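**Ticket 2809: Bed-making episodes rejected at review, "start state not to standard"**

Site: Jivville
Opened by: Kaja Kütt
Assigned to: Grigore Onu
Status: Closed, one follow-up open

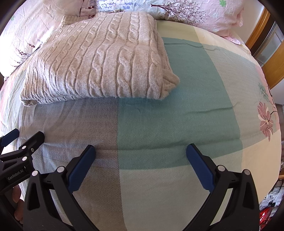 *Attachment 1. Throw on bed, knit blanket folded at upper left, jaws open.*

**Problem as reported (Kaja)**

Review sent back 45 episodes from the Meesuk task set, all from the bedroom station. Reject code is the same on every one: start state not to standard. The operators say they followed the sheet. I read the sheet and I think they did. Please check whether the rule or the reviewers changed.

**Log**

**09:10, Grigore.** Pulled the task sheet the operators have. It is revision 3. Review is checking against revision 4, which went live in September. Revision 3 says "bed covered, blanket on bed." Revision 4 says:

- Throw lies over the bedspread. Ripples are allowed. Bare mattress is not.
- Knit blanket starts folded, near the pillows.
- Both pillows at the head of the bed.
- Both grippers open and clear of the fabric at the start of the episode.
- Nothing on the bed except bedding.

**09:40, Grigore.** Compared attachment 1 with revision 4. Throw is over the floral bedspread and has creases in it, allowed. Knit blanket is folded and by the pillows. The gripper in the middle has its jaws wide apart. I would pass this one on bedding.

**10:05, Kaja.** It was rejected with the others. The reviewer note says "clutter." I assume that is the pile with the white plastic bags at lower right. It is past the edge of the bed.

**10:20, Grigore.** Agreed. The rule covers the bed surface only. There is a separate line in the Trerkent floor safety rules about keeping the walking area clear, but that is checked at the station before a session. It is not a reject reason for an episode. Asked review to look again.

**11:30, Grigore.** Review answered. They had been applying the clutter line to anything in view. They will limit it to the bed surface and rerun the batch.

**13:15, Grigore.** Rerun done. 9 of the 45 still fail. In those the knit blanket starts open across the throw, so they are real rejects under revision 4 and fine under revision 3. The rest are restored.

**13:40, Kaja.** Do we need to recheck the older episodes? There are 1,495 from this station.

**13:55, Grigore.** No. Anything recorded before revision 4 went live is held to revision 3. That is in section 2 of the review guide. I would leave them alone.

**Cause**

1. Station binder was not updated when revision 4 came out.
2. Clutter rule did not say where it applies.

**Fix**

- Revision 4 printed and put in the binder. Revision 3 removed.
- Clutter rule now reads "no items on the bed surface other than bedding."
- Operators write the revision number in the session log before the first episode.
- The 9 failed episodes are marked for re-recording.

**Follow-up (open, Kaja)**

Walking area beside the bed to be cleared and added to the pre-session check. Also ask Prarura whether their copy of the sheet is revision 4. They got theirs from us.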